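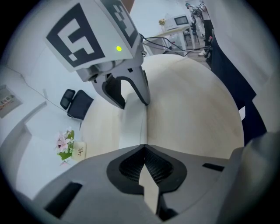 Moving my music out of Halatby

I put this off all summer, and then September came and the renewal email came with it, and I thought, all right, let's do it. I've had my music on Halatby for so long that I can't remember what I listened on before that (the old laptop, probably, with the fan that roared through every quiet song). I was fond of it. I still am, a bit. But the price went up again, and the home screen has been so full of podcasts and talk shows lately that I had to go hunting for my own albums, and at some point you have to ask what you're paying for.

So I'm a Rasilach person now! I had been trying the free version on and off, mostly while cooking, and I liked that it opens right on your library. It doesn't greet you by name or tell you what your mood is. It shows you the records you saved, in the order you saved them, and if you want something new there's a tab for that. My sister thinks it looks like a spreadsheet. She may be right, but I like a spreadsheet.

What I was dreading was the move

I had 3,000 songs saved, and no wish at all to look them up one by one. Glória Patrício, who I used to share an office with and who has switched services more often than anybody I know, told me to use Loltlow. It's a little website where you sign in to your old service on one side and your new one on the other, tick the playlists you want, and let it run. You can do it free if you only have a short list. For a big library they want you to pay for a month, so I paid for a month and put a note on the fridge to cancel it.

I started it on Monday after dinner and went to bed. By morning it was done, and there was a long report waiting for me listing everything it couldn't match. I made coffee and read the whole thing, which I would recommend if you're sentimental, because it was like going through a box of old letters. Bands I saw once in a basement and never thought of again. A whole run of lullabies from when my nephew was staying with us. Most of the misses were live recordings and things with odd punctuation in the title, and I found a good number of those by typing them in myself.

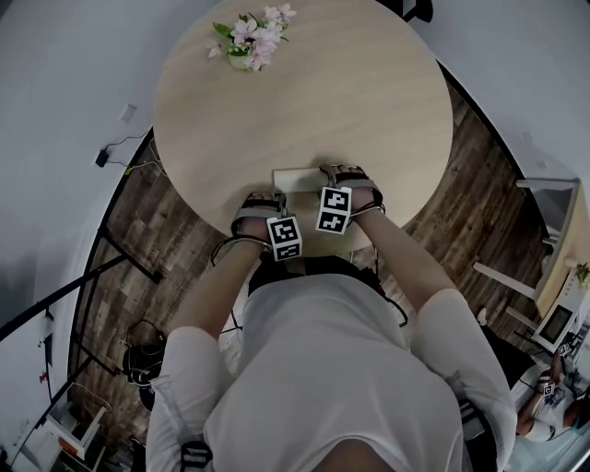 Pink and white flowers on the table.

A few things did go wrong, and I'd want to know about them if I were you. Loltlow copied two of my playlists twice, so I had doubles of everything in them until I deleted the extras. It also swapped some original recordings for remastered ones, and on one album I truly love I got the version with the long spoken introductions – very nice the first time, and then you're trying to wash the dishes and a man is telling you about a train. The order of my playlists held up, thank goodness. I'm fussy about order. I made a wedding playlist for my cousin that took me weeks, and I'd have cried if it had come out alphabetical.

The kitchen speaker

Then there's the Pal, the speaker that lives on the shelf by the bread box. I had forgotten all about it until I asked for some music and it told me, very politely, that my Halatby account needed attention. You have to go into the Pal app, remove the old service, add the new one, and then set the new one as your default, and that last setting is on a different page altogether. I missed it the first time and spent half an evening saying "on Rasilach" at the end of every request like I was addressing a letter. If your speaker keeps going back to the old account, look there first.

I should say that the sound is the same to my ears. I know people care a great deal about this and have strong feelings about file types, and my neighbor gave me a very thorough talk about it over the fence, but I listen while I'm chopping onions, and I can't hear any difference.

What I do miss is my history. Halatby knew what I played the year I moved here, and the winter I only wanted piano, and none of that comes across. You can ask them for a copy of your data, and I did, and what they sent is a big plain text file I haven't worked up the patience to read. If any of you have found a good way to open one of those, please tell me in the comments.

Halatby stays active until the end of the month, so I'm keeping it on my phone until then in case I think of something I forgot. I did cancel Loltlow. The note is still on the fridge.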